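Search the newsroom
Enter keyword
Go

Zodia 10 brings readable code blocks to every phone and tablet
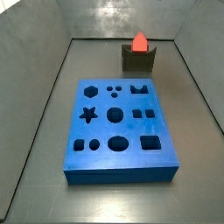 A blue foam shape-sorting board, with a red house-shaped block in a dark holder behind it.

12/23/24 – Jiltenico has released Zodia 10, the biggest update yet to its free toolkit for showing code, tables and technical notes on the web. It is ready to download now, and we are so pleased to get it into your hands before the new year!

Anyone who has tried to follow a programming guide on a small screen will know the trouble. Long lines run off the side, the indents collapse, and copying a command brings the line numbers along with it. Zodia 10 deals with all of these. Long lines can now wrap with a small marker in the margin, indents keep their depth when the text is made larger, and the copy button picks up the code and leaves everything else behind.

The release also includes colour schemes for 180 programming and markup languages, and a new high-contrast theme that follows the reader's own system settings. Pages built with the last version should carry on working without changes, although sites with their own style sheets will want to read the upgrade notes first (the class names for tables have moved).

Work on the update began with a public test in September. Testers sent in 2,131 reports, many with screenshots and sample pages attached, and almost 3,000 pages of documentation were run through the new layout code before the final build.

"I've loved every minute of this one, even the week we spent on tab widths," said Binta Omoregie, lead developer of Zodia. "People sent us the oddest pages they had, right-to-left comments inside left-to-right code, tables inside lists inside tables, and the toolkit is so much better for it. Please keep them coming!"

The part that draws the code on screen, called Ugwu, has been rewritten and can now be used by itself in other projects. A plug-in for the Nodico page editor is included in the same download, with a live preview that shows how a block will look at several screen widths.

Zodia 10 works in current versions of all the main browsers. The source code, upgrade notes and a list of known problems are on the project pages. Right-to-left support in tables is still marked as experimental.

Sign up to our newsletter
Your email address
Subscribe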